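Glass & Ceramics > Display and storage

Thread: Sorting small vases by colour or by height?

Page 1 of 1

Kereama
Posts: 2,227
April 4, 2018

I've been picking up bud vases and little bottles from op shops for years and they have finally outgrown the windowsill. Mostly clear, then some pinky purple ones, and a few deep reds that I like best. Nothing valuable. I doubt I've paid more than a few dollars for any of them.

I want to put some of them out on a low slatted wooden rack, the sort you might stand pot plants on. Pale wood, short legs. My first thought was to run them in columns by colour, front to back, so each colour gets its own line. The other way is the usual one, tall at the back and short at the front, and never mind the colour.

Has anyone done the colour thing and lived with it for a while? Does it end up looking like a shop?

Wideck
Posts: 300

Height every time. If you do it by colour you get a tall one in front of a short one sooner or later and the short one may as well be in the cupboard. I had all my greens together on a shelf for a year and could only ever see half of them.

Greltero
Posts: 3,081

I don't agree with that. Within a colour you can still put the tall one at the back, so you get both. It only falls apart if all your tall ones are the same colour.

Where I would be careful is the clear glass. Clear next to clear tends to vanish, and you lose the outlines. I break mine up so there is a coloured piece between them.

Kereama

I had a go at it this morning on the rack. Clear on the left, then the pinks, then more clear, then the reds down the right hand side. Greltero, that was your idea of splitting the clear ones and I think it helps a bit.
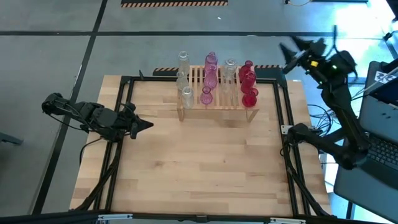
I like the reds on the end. They are the heaviest colour and they sort of finish it off. The clear ones between the pink and the red are the part I keep fiddling with. Depending on where I stand they are hard to make out against the slats.

Wideck

The pinks are doing what I said they would. The back one is partly behind the middle one. Same with the reds, the middle one leans across the one behind it.

I'd still swap to height. Failing that, stagger them so the middle row sits in the gaps.

Greltero

A bit of overlap is fine on a display, it's what makes it look like a group. If you stagger them you lose the columns and then there's no point sorting by colour.

The little pink one at the front with the flared mouth is in the right spot. It's small and it has the ribbing, so you want it close. I'd leave that alone whatever else you do.

Kisitz
Posts: 500

Coming at this from a different side. Are slats a good idea for glass? I had a slatted shelf in the bathroom and anything with a narrow base would rock if it landed on a gap. I lost two bottles that way, both onto tile.

Kereama

Fair question. The gaps are narrow and most of mine have a base wide enough to cover a few slats. I press down on the rim of each one with a finger and if it moves I shift it over. The slim neck pink one has a wider body so it sits well enough.

Kisitz

You could put a dot of museum wax under the front ones. It comes off with a warm cloth. Ours is in an old house and the floor bounces when anyone walks past, so everything gets wax now.

Wideck

Wax on pale wood leaves a mark. Try it on the underside first.

Kisitz

Never marked mine, but mine is painted. Might be different on bare wood.

Greltero

Clear silicone dots are another option, the kind for cupboard doors. They lift the glass slightly though, and on a slat you might see them.

On the clear ones, have you thought about where the light comes from? Mine looked like nothing much until I moved the whole lot so the window was behind it. Now the clear ones have an edge to them and the coloured ones throw colour on the wall in the afternoon.

Kereama

The rack is going on the sideboard and the window is off to one side, so I can't get it right behind. I might turn it end on and see.

I'm going to keep the colour columns for now. Wideck, I'll try your staggering with just the reds, since those are the ones I'd be sorry to have hidden. If it looks a mess I'll put them back.

Wideck

Suit yourself. Dusting will decide it for you. Once you've lifted every one of them off and back on a few times you won't care what order they go in.

Greltero

I do mine once a month and they go back in the same order. Take a photo before you start and it takes no time.

Kereama

I'll report back in May once I've dusted them a couple of times. Does anyone rinse the narrow ones with rice and vinegar, or is there a better way to get the cloudiness out?

Kisitz

Rice works. Denture tablets work better, leave them overnight.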